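Stellenmarkt › Medien › Auslandsredaktion

Redakteur/in (m/w/d) für Friedens- und Sicherheitspolitik

Der Nachrichtendienst Grakier beliefert Zeitungen und Rundfunksender mit Berichten über Waffenstillstände, Verhandlungen und internationale Einsätze. Für unser Büro suchen wir ab März Verstärkung. Die Stelle ist zunächst auf 2 Jahre befristet.

Ihre Aufgaben

- Meldungen und Hintergrundtexte zu laufenden Friedensgesprächen
- Auswertung von Abkommen, Resolutionen und Regierungserklärungen
- Abstimmung mit unseren Korrespondenten in neun Ländern
- Pflege des Konfliktarchivs Cellatar
- Früh- und Spätdienste im Wechsel, Beginn des Frühdienstes um 7 Uhr

Ihr Profil

- abgeschlossenes Volontariat oder vergleichbare Ausbildung
- sicheres Deutsch und Englisch, dazu möglichst Arabisch, Dari oder Russisch
- Erfahrung im Umgang mit vertraulichen Quellen
- Bereitschaft zu Dienstreisen, auch kurzfristig

Wir bieten

- Vergütung nach Haustarif
- Sicherheitstraining vor jedem Einsatz in Krisengebieten
- einen Zuschuss von 400 Euro im Jahr für Sprachkurse
- mobiles Arbeiten an zwei Tagen in der Woche, außerhalb der Spätdienste

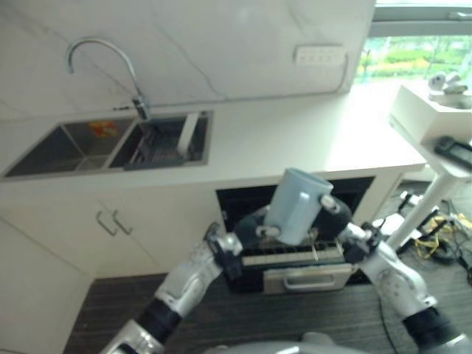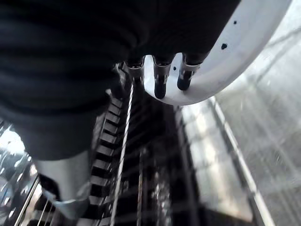
Bewerbung

Bitte senden Sie Lebenslauf, Zeugnisse und drei Arbeitsproben in einer PDF-Datei über das Bewerberportal Miltard. Mindestens eine Probe soll eine Nachricht unter Zeitdruck sein, die übrigen können längere Stücke sein. Geben Sie Ihren frühesten Eintrittstermin und Ihre Gehaltsvorstellung an.

Die Gespräche finden jeweils mittwochs in unseren Räumen im Haus Charvát statt. Dazu gehört eine schriftliche Probearbeit von 90 Minuten. Reisekosten innerhalb Deutschlands erstatten wir gegen Vorlage der Belege.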